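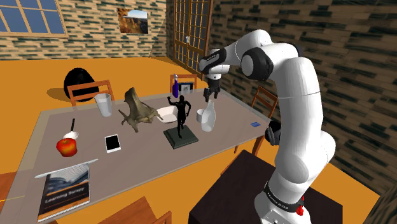 A robot arm with a bottle standing under its gripper.

Why Is Tennis So Bad at Counting?

Most games count the way you were taught to. You score a goal, you have one. You score another, you have two. Your teacher would be proud.

Then there is tennis. In tennis you start with love, go up to 15, then 30, and then, just as you've spotted the pattern and are feeling pleased with yourself, 40. Grown-ups say this out loud on television with perfectly straight faces.

Let's take it slowly.

What does "love" mean?

Love means zero. If the umpire says "15-love," one player has won a point and the other has won nothing at all. The server's score is always said first, so "love-15" means the server is the one with nothing.

Where the word comes from is an old argument. Some people think it comes from the French word for egg, l'oeuf, because an egg is shaped like a zero. Others think it comes from playing "for love," meaning you aren't getting paid. If you have won no points, you had better be doing it for love. Pick whichever story you like. No one can prove you wrong.

And 15, 30, 40?

These are really just one, two and three wearing fancy hats. One popular story says the score was once kept on a clock face, with the hand moving a quarter of the way around for each point. That gives you 15, 30 and 45. The trouble is that nobody has found good proof of the clock, and it doesn't fully explain what happened to 45. Perhaps people got tired of saying it — "forty-five" is a lot of word when you're out of breath.

How do you win a game?

You need at least 4 points, and you must be two points ahead. So 15, 30, 40, game. Easy.
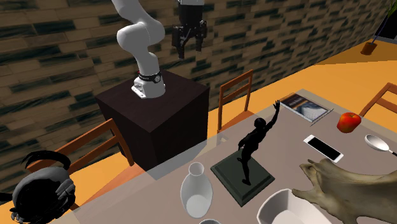

Page last changed: October

Unless you get to 40 and so does the other player. That is called deuce, and deuce is where bedtimes go to be ruined. From deuce, you have to win two points in a row. Win the first and you have "advantage." Lose the next one and you're back at deuce, as if your advantage had never happened.

Some matches and leagues use a shortcut, where the next point after deuce wins the game. Everyone gets home earlier. Some people complain about this, often the same people who complained about how long it took before.

Games make sets, sets make matches

Winning a game doesn't win you the match. (You didn't think it would be that simple, did you?) Win six games, being at least two ahead, and you have a set. If it's six games each, there is usually a tiebreak. In a tiebreak the points are counted one, two, three, four, like a normal sport. So tennis knew how to do it the whole time.

Most matches go to the first player to win two sets. Some of the biggest men's matches need three.

Try following one

Say Lesego Kekana is playing Booker Mahmoud in the final of the Castau Juniors. Lesego is serving.

Lesego hits a serve Booker can't reach. 15-love.
Booker hits a good one down the line. 15-all. ("All" means you both have the same.)
Lesego hits the net. 15-30.

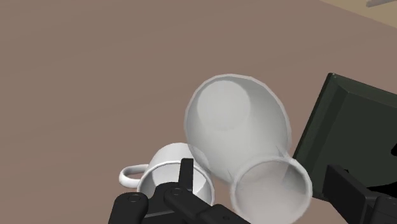
Booker hits the ball over the fence and into the parking lot. 30-all.
Lesego wins a long, wobbly rally. 40-30.
Lesego wins again. Game, Lesego.

Now you could sit among the 800 seats at the Castau courts and know what was going on, which may put you ahead of the person next to you. The Manolakis Arena holds 2,051, and you can bet that a few of those people are clapping because everybody else is.

One more thing about clapping. You're supposed to be quiet while the point is being played and save the noise for afterward. If you need to sneeze, try to do it at deuce. There will probably be another one along in a minute.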